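Mersha Shared Kitchen: Frequently Asked Questions
Last updated January 2026
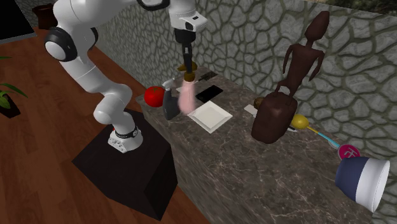
Javiera Acuña wrote to us that the old version of this page answered everything except what she wanted to know, which was whether she can leave her dough in the fridge overnight and who pays if the fridge stops. We have put her question first.

Can I leave food in the fridge overnight?
Yes, on the two lower shelves, in a closed box with your name and the date on it. Food without a name is thrown away at the morning cleaning. If the fridge fails, Mersha returns the price of your booking, but we do not pay for the ingredients. Javiera found this a little hard, and we understand her. For expensive ingredients, please bring your own cool box.

Who can book the kitchen?
Any adult who has done the introduction. You do not need to have a business. Many of our members cook for a family party or want to try a recipe in a bigger quantity than is possible at home.

How long is the introduction?
It takes 40 minutes and it is free. Meron Mekonnen shows you the ovens, the gas valve, the dishwasher and the place for the rubbish. After this you receive your door code by text message. The code is personal, please do not give it to a friend.

What does it cost?
A half-day booking is 25 pounds. Morning is from seven until one, afternoon is from two until eight. The hour between is for cleaning and you cannot stay in the kitchen during it. Electricity, gas, hot water and washing-up liquid are in the price. Tea towels are not.

How do I pay?
By card, on the booking page, which is run for us by Skendo. Their receipt arrives from a different address than ours, so look also in your spam folder. We cannot accept cash.

Can I cancel?
Until two days before, you get all the money back. Later than this you get nothing back, but you may give the booking to another member if you write to us first.

May I sell what I cook here?
You may, but you must register as a food business with your local council before you start. We can give you a letter which says that you use our kitchen. Kalkidan Ejigu prepares these letters and usually needs three working days.

What equipment is there?
Two ovens, a gas hob with six rings, a stand mixer, scales, baking trays and large pots. Knives you must bring yourself. The mixer is strong, but it is not made for very stiff dough. We have repaired it twice already, so for bagels and similar please divide the dough in halves.

Is the kitchen free of nuts or gluten?
No. We clean well after each booking, but flour goes everywhere. We cannot promise anything to a person with a serious allergy, and you should not promise it to your customers either.

Can I bring children?
Children from 12 years can help if you stay beside them. Smaller children cannot come in, also not to sit and wait.

Where can I park?
For unloading you can stop behind the building for 15 minutes. After that use the car park in Turnlow Road. The gate behind the building is locked at eight in the evening, and we do not have the key.

Are you closed in summer?
We close for the last two weeks of July, when the ovens are serviced and the walls are painted. Everything must be out of the fridge and the dry store before this.

My question is not here. Whom do I ask?
Write to Kalkidan through the contact form and put your booking number in the first line. For a problem during your booking, call the number on the inside of the door.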